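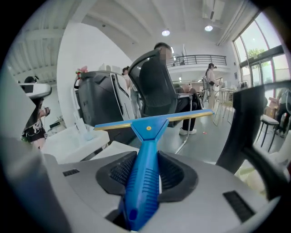
Dana wants to know whether she has to be good at cleaning to sign up, as her own bathroom mirror is nothing to brag about. No, Dana, you don't! Come as you are, streaky mirror and all.

So, what's this about? I'm looking for 13 people to spend a morning at the Lomus workspace in Lostham in March and wipe down washbasins. We want to see how ordinary people do it (where they start, when they reach for the squeegee, what they do about the soap) and you'd be amazed how much it varies from one person to the next.
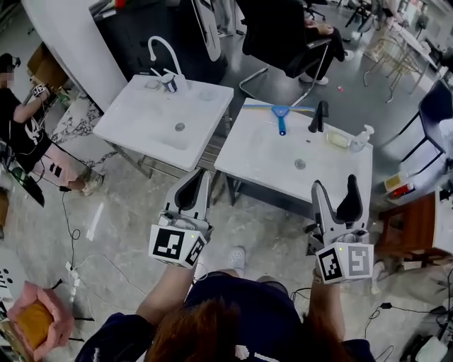 The two basins, with the squeegee across the back of one.

You'll do 24 short turns, switching between basins, with a break whenever you want one. Wear shoes you can stand in for a while and sleeves you can push up. I bring coffee and the good rolls from Castillo, so please tell me about allergies when you write!

You should be 18 or over and okay with being on your feet for nearly 4 hours. Some spoken English helps. If you took part in the Fester kitchen study last fall you're welcome again, just mention it so I can pair you with somebody new.
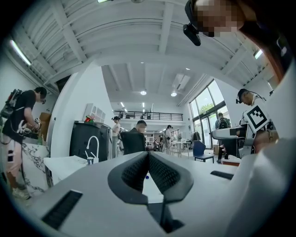 Inside the workspace, under the big white ceiling.

Pay is by the morning, and bus fare is on us. Send me a couple of lines with your name, a phone number and which mornings you can't do. Put "basins" in the subject line or it'll get lost in my inbox.

Posted January 2026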